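Design Foundations, Evening Course
Handout 6: Empty Space and How to Use It
Instructor: Lizeth Mamani
Updated 18/06/2025

Welcome back! Last session we drew grids until our hands hurt, and tonight we finally get to the part of layout I love most, the bits with nothing in them. Designers call it white space or negative space. It doesn't have to be white. It can be gray, orange, a photo of fog, whatever - it's the area you leave alone so that the rest can be read.

Keep these two next to you while you read the first section.
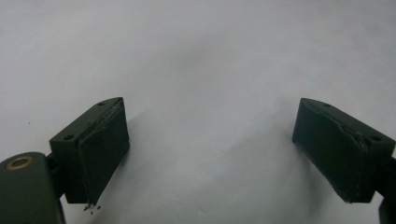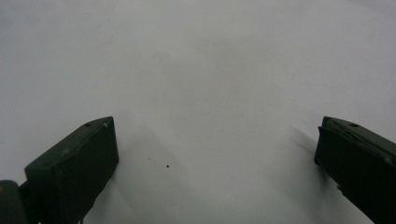
Figs. 6a and 6b. Pale, nearly even ground with dark green shapes low in the picture and a wide gap between them.

1. Figure and ground

Every layout splits into figure (what the eye picks up as a thing) and ground (what the eye treats as behind it). Your brain does this before you have read a single word. Contrast does a lot of the work. A dark shape on a pale ground jumps forward, and a pale gray shape on a slightly paler ground may take a while to show up at all.

Weight matters too. Dark areas feel heavy, so when they sit low the whole layout feels grounded, and when they sit high it feels tense, like a shelf over your head. Neither one is wrong! A concert poster might want exactly that tension. A dentist's appointment card probably doesn't.

Try this at home: cut a square of black paper and slide it around on a blank sheet. Stop wherever it starts to feel uncomfortable and make a pencil mark. Most people get nervous when the square is almost touching an edge but not quite. We call that a near miss, and you will start seeing it on menus everywhere (sorry in advance).

2. Big space and small space

Macro space is the large stuff: margins, the gap between a headline and the story, the empty half of a magazine spread. Micro space is the small stuff: between lines, between letters, between a bullet and its word.

Beginners usually fix the big space first and forget the small. I did it for years. You can have gorgeous wide margins and still end up with a gray brick of text in the middle if the lines are jammed together.

Starting points for body text:

Line spacing: one and a half times the text size on screen, a little less in print.
Line length: if you lose your place when you jump back to the left, the line is too long.
Space between paragraphs: bigger than the space between lines, clearly bigger, so that it can't be mistaken for an accident.
Space above a heading: more than the space below it. The heading belongs to what follows.

That last one is my favorite fix of all time. It takes ten seconds and the whole page wakes up.

3. Space as grouping

Things close together read as a set. You don't need a box, a line or a background color to say "these belong together" if the spacing already says it. In April we looked at the Tovgate bus schedule, where every stop sits in its own outlined cell. Nidia Ticona redrew it for her project with no outlines at all, just narrow gaps inside each route and wide gaps between routes, and you could find your stop from across the room. Her version is pinned up by the door, so go and have a look if you missed that week.

The gap between two things is also a shape. If it is wide, the eye reads two separate things. Close it slowly and at some point they turn into a pair. Close it more and they become one lump. Where that change happens depends on the size of the things, so there's no magic number, and you have to look.

4. How much can you cut?

The Nestevero brochure is our case study for tonight. The first draft had 969 words on one folded sheet, with a map, four logos and a coupon. It was all useful, and it was very hard to read. The second draft came down to 545 words and the type could finally go up a size. The printed one was held to 500, and the coupon went on the back by itself.

What got cut first was repetition. The opening hours appeared in three places! Then adjectives. The map stayed, and it got bigger.

When a client says "there's room for one more thing," ask which thing on the page matters most and whether the new one would make it harder to find. Sometimes the answer is no and you add it happily.

5. Exercise for next time

Take one printed page you didn't design: a flyer, a form, a label, a page of the Trarnudstead newsletter if you have one lying around.

a) Lay tracing paper over it and shade every area of ink as one flat tone. Leave the rest blank.
b) Turn the tracing upside down and look only at the blank shapes. Mark any that feel trapped, meaning closed in on all sides by ink.
c) Redo the layout with the same words and the same paper size. Trapped spaces should open toward an outside edge.
d) Bring the original, the tracing and the new version. Pencil is fine.

Reading: the chapter on margins in the Escobar course pack. Skip the part on bookbinding for now, though it's great fun if you have a free evening - the old margin diagrams are beautiful.

Bring scissors and a glue stick next session.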